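Open day at Firnano: upholstery, cushions and a long lunch line

Posted August 31, 2022

I went to the Firnano open day with Dalia Shehata, who had signed us both up back in February. The company makes cushions and small upholstered pieces, and once a year it opens the sewing hall, the filling room and a few furnished rooms at the front of the building. Entry was free. Parking was in the field behind the loading dock.

Groups were limited to 20 people. Ours was led by Naima Naciri, who has worked in the cutting section and now runs the sample department. She started us in the furnished rooms, where the cushions are tried with chairs and rugs before a style goes into the catalog. Visitors could pick up anything they liked.

The chair I spent the most time with was a tub chair in a textured charcoal fabric. The back is high and wraps around the sides without a break, so there are no separate arms to lean a cushion against. Naima said small square cushions tend to slide down into the seat on this shape, and they use a softer, wider one.
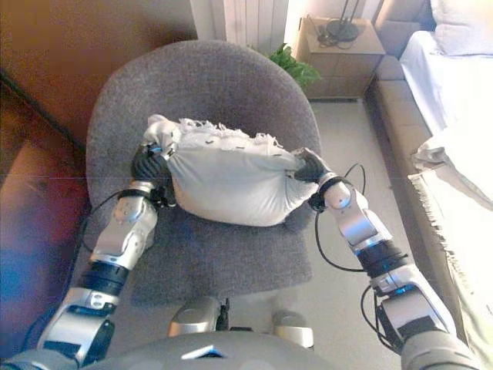 The tub chair with the fringed pillow across the seat.

The fringe is the slow part of that pillow. It is ruffled and has dark flecks in it, and it goes in along the edge before the cover is closed. Hajar Erraji showed us the step at her sewing machine in the hall, with the fringe pinned face down between the two layers. She did one side while we watched, then unpicked an inch at the corner and did it again.

The filling room was loud and we did not stay long. Covers go onto a nozzle one at a time and come off plump. The line had done 1,505 covers the day before, according to the board by the door.

We came back through the front rooms at the end. Fringed white cushions look better low down, I think, next to a rug with some color in it — the grayish-purple round one was my favorite floor piece of the day. 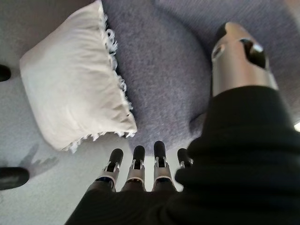
Can visitors buy cushions on the day?
Seconds are sold from a table by the exit, cash or card, while they last.

Dalia bought two. Lunch was soup and bread in the canteen, and the line took us 30 minutes. The toilets are on the ground floor past the fabric store.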